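Cord Control for People Who Own Too Many Cords

Every house has a drawer where cables go to breed. Ours was in the hallway, and by February it would only open if you pushed down on the contents with a ruler.

Start by emptying the whole thing onto a bed. Not the floor, you will walk away from the floor. Anything that fits nothing you own goes in a bag for electronics recycling. Yes, including the charger for the phone you had two apartments ago.

Coil what's left in loose loops, over and under, and fasten each one with a strip of Velcro. Rubber bands rot and twist ties bite. Write the name of the gadget on masking tape and fold it over the cord near the plug end – "black one" is a poor label when they are all black.

Long extension cords do better on a wall than in a box. A hook at shoulder height is plenty.

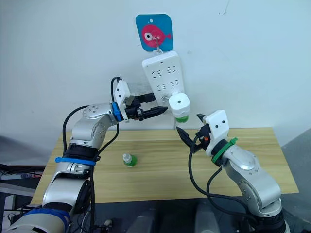
Stick-on hooks want a clean wall, so wipe the spot with rubbing alcohol and let it dry. Press hard, then leave it alone overnight before you hang anything. I gave mine 5 minutes once and was woken at 3 a.m. by what sounded like a burglar with poor balance.

Never plug one power strip into another, and don't run a space heater off either of them.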